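Prollus bin transfer: frequently asked questions

Last updated 2021-03-31

What is Prollus?

Prollus is a method for teaching a robot arm to pick blocks out of one half of a divided bin and put them down in the other half. It was developed at our Endham lab. The arm learns from its own attempts, starting from a small set of moves guided by a person.

What question were you trying to answer?

We wanted to know how much guided practice is needed before the arm can carry on by itself. Earlier work on our rig used a great many guided moves, and collecting them was slow. Prollus starts with 30 guided transfers and then switches to unguided attempts.

How long is a training run?

One run is 900 attempts. An attempt begins when the arm moves in over the bin and ends when it either lets go of a block on the far side of the divider or gives up. We save the network every 30 attempts, so a run that goes wrong can be restarted from an earlier point.

Why long, narrow blocks?

A cube can be gripped in much the same way whichever face is up. A long block has to be gripped across its narrow side, so the wrist must turn to match the angle at which the block is lying. That makes the choice of angle part of the problem. Blocks lying against the divider are harder again, as there is little room for a finger on that side.

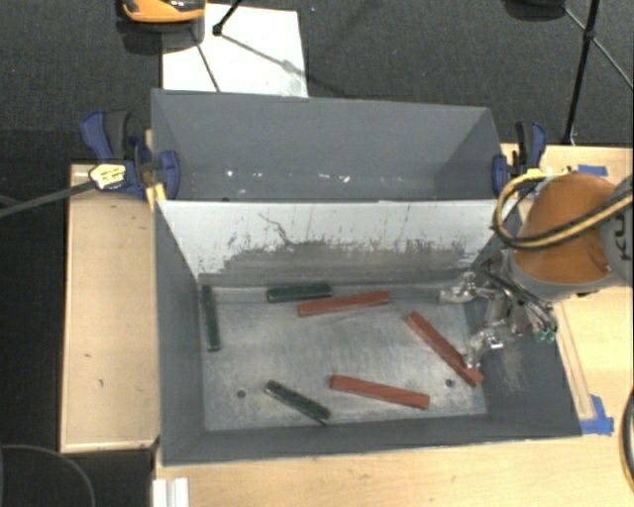
Red and green blocks in the front compartment, with the gripper open on the right. The rear compartment holds no blocks.

Does the colour of the blocks matter?

Not for the basic task. The network is given a colour picture of the bin, but the score for an attempt depends only on whether a block changes sides. In February we ran a second version in which the arm was asked for one colour at a time. It learned more slowly and we are still working through the results.

Who puts the blocks back?

The arm does. When one side is cleared, the goal is reversed and the blocks are moved back across. Each move leaves them at new angles, which gives us varied starting positions without anyone having to set them out by hand.

How does the arm know whether it has succeeded?

Two checks are used. The first is the gap between the fingers after closing. If they have shut completely, nothing has been gripped and the attempt is scored as a miss. The second compares pictures of both sides before and after the move. Both checks have to agree or the attempt is left out of training.

What results did you get?

In the basic task, the version trained with Prollus needed 400 attempts to reach the level that our older method, Duman, reached at the end of a full run. Duman picks a grip from hand-written rules about edges and angles and adjusts them as it goes. It is still quicker to decide on a move, and for well-spaced blocks we would be happy to use it.

Where does it fail?

Mostly when two blocks lie close together. The fingers come down on top of one block while closing on the other, or both are gripped and one drops on the way over. We looked at 33 failed attempts in detail and the commonest cause was a grip placed too near the end of a block, so that it swung when lifted.

Does wear on the bin cause trouble?

Scratches and scuffs change how the metal looks under the lights. We do not repaint the bin between runs. A network trained on pictures of a clean bin did worse when moved to a worn one, so we now train and test on the same surface.

Can I use the method with a different gripper?

It should work with any two-finger gripper that reports how far it has closed. You will need to collect the guided transfers again. We have not tried it with suction.

Is the data available?

The attempts from the basic task can be downloaded as the Baltuvow set, with a picture from before and after each move, the chosen grip and the score. The one-colour attempts will be added when they have been checked.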